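Search this site
Search
Thread: customs seizures, counterfeit goods and the small-parcel problem
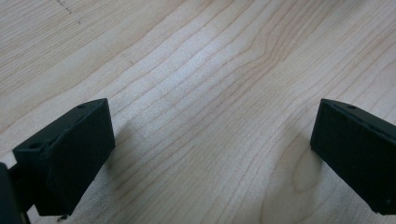
Light-coloured timber tabletop, close up.

1/ The Dogar Centre for Trade Integrity has today released its review of counterfeit goods entering through small-parcel mail. This thread sets out the main findings for members and the general public. The full report is available from our website.

2/ The review examined 3,647 parcels detained at the Rokberg mail gateway over a period of 60 days. Each parcel was opened in the presence of an authorised officer, and its contents were compared with the sender's declaration.

3/ Of these, 3,211 contained at least one item assessed as counterfeit by the rights holder or by an independent examiner. The remainder were released to the addressee or returned to the sender under the usual provisions.

4/ A caution on those numbers. The parcels had already been selected for detention on the basis of risk indicators. The figures describe what was found among suspect consignments and should not be read as a rate for all incoming mail.

5/ Footwear and cosmetics made up the bulk of the goods. Automotive parts were fewer, but they are of greater concern to the Centre. Brake pads and airbag components sold without any testing are a safety matter before they are a trademark matter.

6/ Declared values were consistently low. In 845 cases the declaration used one of a handful of identical phrases, most often "gift" or "sample, no value", despite differing senders and return addresses. We regard this as an indication of common preparation.

7/ The review traced a portion of this traffic to consolidators operating out of Pevelberg. Consolidators perform a lawful and useful service. The difficulty arises where a consolidator relabels goods on behalf of clients it has made no effort to identify.

8/ Under present rules a consolidator is required to keep the name of its client for the duration of a shipment only. By the time a parcel has been detained, examined and reported, the record has often been destroyed in accordance with the law.

9/ Recommendation one: client records should be retained for five years and produced to customs on written request. Comparable obligations already apply to licensed customs brokers, and the Centre sees no reason for the two to be treated differently.

10/ Recommendation two: penalties should be scaled to the retail value of the genuine article. At present a fine is calculated on declared value. An operator who declares a handbag at four dollars is fined as though it were worth four dollars.

11/ Recommendation three concerns payments. Investigators told us that the movement of money is frequently easier to follow than the movement of goods – provided that inquiries are made early. We propose a standing arrangement for the sharing of information between customs and the payment processors.

12/ We were also asked to consider the Nulance screening programme, which scores parcels on the electronic data lodged before arrival. The programme is promising. Its results depend on the quality of that data, and for postal items the data is frequently incomplete.

13/ The Centre does not support a proposal to inspect every parcel. The cost would fall on ordinary consumers and small businesses, and the delay at Rokberg during peak periods would be considerable. Targeted examination remains the better use of officers' time.

14/ Some submissions argued that counterfeiting is a victimless offence. We do not accept this. Several of the networks described in chapter four also deal in untaxed tobacco and diverted medicines, using the same routes and in some instances the same bank accounts.

15/ Consumers who believe they have received counterfeit goods should keep the packaging, including the outer label, and lodge a report with customs. Please do not resell the item or give it away. Cosmetics should not be used.

16/ Correction to post 7: the Pevelberg material appears in chapter three of the report, and the annex contains the route tables only. An earlier summary circulated to members gave the wrong reference.

17/ Written comments on the recommendations may be lodged with the secretariat until the end of July. Submissions will be published unless confidentiality is requested – please mark any confidential passages clearly. March 15, 2018

Comments

Does the five-year retention rule cover freight forwarders as well, or only parcel consolidators? We do a bit of both and the line is pretty blurry.

Had a parcel held at Rokberg for seven weeks last year. It was genuine and I had the receipt. No apology, just a form letter.

Agree with no. 10. The current fines are a cheque they're happy to write.

Link to chapter four isn't opening on my phone.

I work in auto repair and the brake pad thing is real. Boxes look perfect, right down to the hologram. Would like to see the annex list the part categories.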